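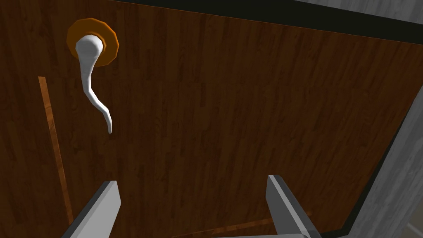
Dear Horácio,

Thank you for your patience while we got to the bottom of the July trouble with the door-opening trials. I'd hoped to send you a cheerier report, but I think you'd rather have the whole story.

Of 107 simulated runs on the lever-handle door, 39 ended with the gripper still pushing after the handle had reached its stop. The force limit should have halted the arm each time and it didn't. Valentin traced the fault to a units mix-up in the Ateron controller — a small thing, but on real hardware it could have bent a handle or hurt someone standing close by, so I've taken it seriously.

Sérgio has since rewritten the check, and we've had nine clean runs, a modest start I know. The Lito arm stays powered down at the Vilela lab until Osvaldo has signed off on the new limits. We're seven working days behind and the budget hasn't moved.

Do ring me if anything here worries you.

Warm regards,
Valter Simões
Trukska
08/09/2020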